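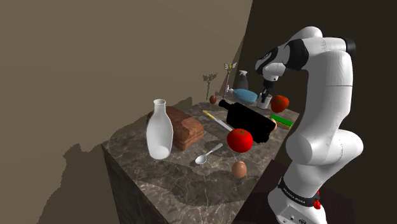 A marble-topped counter and a small white cup.

Climbing Wall > Members > Home Care Tips > Ropes and Hardware

Home | Routes | Courses | Home Care | Contact

Washing and Storing Climbing Equipment at Home

The Plultham Climbing Association asks all members to keep personal equipment clean and in sound condition. The following guidance applies to ropes, slings, harnesses and metal hardware used at the Vosine crag and on the indoor wall.

Ropes

Wash a rope when it leaves dark marks on the hands or feels stiff through the belay device. Fill a bathtub or large sink with cool water and add a small amount of soap approved by the rope manufacturer. Bleach, fabric softener and ordinary stain removers must not be used. Work the rope through the water by hand, drain, and rinse until the water runs clear.

Hang the rope in loose loops, out of direct sun, and leave it until fully dry. Tumble dryers and radiators are not suitable. A rope put away damp in August will smell of it by the next outing – and the bag will too.

Harnesses and slings

Hand wash in the same manner. A soft toothbrush is useful on the belay loop and leg buckles. Inspect all stitching in good light before the item goes back in the bag. Any item that has touched battery acid, paint thinner or an unknown liquid is to be retired.

Carabiners and cams

Grit from the lower Vosine slabs collects around gate hinges. Rinse in warm water, open and close the gate several times, and dry with a cotton cloth. Apply a dry lubricant to the hinge and wipe off the excess. Keep lubricant off all nylon parts, including the slings on cams.

Storage

A closet shelf or a lidded bin in a dry room is preferred. Garages are acceptable only where no fuel, solvents or car batteries are kept. Mark each rope with its length and the month of first use.

Questions may be addressed to Gisela Retamal, Equipment Officer, at the front desk on Thursday evenings from 7 p.m.

Text reviewed by Stanisława Kaczorowski.

Related pages
Resoling Shoes: When to Send Them In
Removing Chalk From Car Upholstery
Patching a Crash Pad Cover
Parking and Access at Ament Quarry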